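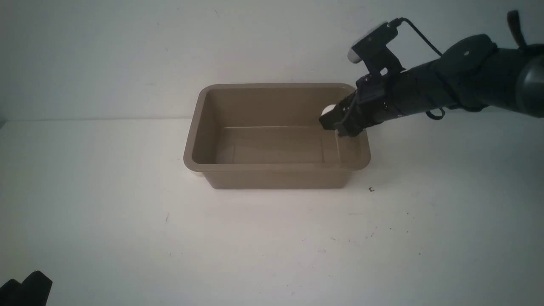 About Cedari

We're a tub library! If you've never heard of one, you're in good company, because most people who walk through our door in Vamville think they've come to the wrong place. The idea is simple. You're moving house, clearing out a garage, running a school fair or finally dealing with the closet under the stairs, and for a week or two you need a lot of sturdy plastic tubs. Then you don't need them at all. So you borrow ours, fill them, empty them, and bring them back for the next person.

We started with 35 tubs and a borrowed shelf in the back of a hardware store on Ackermann Street. Today we have 1,975 of them, in four sizes, and our own space with a loading door that opens wide enough for a pickup. We still get excited when a new pallet comes in (there's usually a small argument over who gets to cut the wrap).

What we lend

Our everyday tub is the plain tan one with the rolled lip. We tried a lot of others in the early days, and we keep coming back to it. The thick edge is kind to your fingers when the thing is full of books, and the rounded corners inside mean you can wipe it out with one swipe of a cloth. The sides slope in toward the base, so the empties nest, and a whole apartment's worth will go in the back of a small hatchback. We love that about them.

We also carry a deep tub for bedding and coats, a long shallow one for wrapping paper, posters and anything else that hates being folded, and a little one that kids can carry by themselves. The little ones go out more than any other size in August, when families are sorting toys before school starts.

Lids are separate. Ask for them if you're stacking full tubs or driving any distance. For sorting at home you'll probably be happier without, as you can see what you've got and keep tossing things in.

How borrowing works

A membership covers your whole household for a year. You can take up to 16 tubs at a time and keep them for three weeks, and if you need longer, call us and we'll almost always say yes. Schools, clubs and places of worship can take 62 at once, with a bit of notice so we can get them stacked and ready by the door.

Bring them back empty. A little dust is fine! We wash every tub in warm soapy water when it comes home, check the rim for cracks, dry it on the rack and look it over one more time before it goes back on the shelf. Glitter is the one thing we do ask you to rinse out yourself. We are still finding some from a craft sale three winters ago.

If a tub breaks, tell us. They do crack eventually, usually at a corner and usually in January when the plastic gets cold. There's no fee for ordinary wear. Cracked tubs that will still hold dirt go to the community garden in Sterside, where they get holes drilled in the bottom and a second career growing potatoes.

The sorting table

On Tuesday evenings we open the big room for sorting. Bring a box, a drawer or a bag of whatever you've been avoiding, take a spot at one of the tables and work through it in company. We put the kettle on and keep labels, markers and string out. Some people talk the whole time and some put their headphones in, and both are welcome.

Our favorite way to begin is with a single empty tub in front of you. Everything you know you want to keep goes in it, and you stop when it's full. You can go back for more afterward, of course, but that first tub tells you a lot. We've seen people do an entire kitchen that way, and we've seen people spend two happy hours on one shoebox of photographs.

We also run a short packing class each spring, just ahead of the moving season. It covers plates, lamps, how heavy is too heavy, and what to put in the tub you open first at the new place (ours always has a kettle, toilet paper and a screwdriver in it).

Who we are

We're a small team, all of us local, and between us we've moved more times than we care to add up. Membership fees pay the rent and buy new tubs, and anything left over goes toward free memberships for people who are moving on short notice. If that's you, just say so at the desk. We won't ask for paperwork.

Come and see us

You'll find us in Vamville, two doors down from the old bus depot, with the green awning. Parking for loading is around the back. We're open from 10 a.m. to 6 p.m. every day except Monday, and later on sorting nights. Drop in without an appointment, have a look at the sizes and try lifting a few. We'd love to help you get started on that closet!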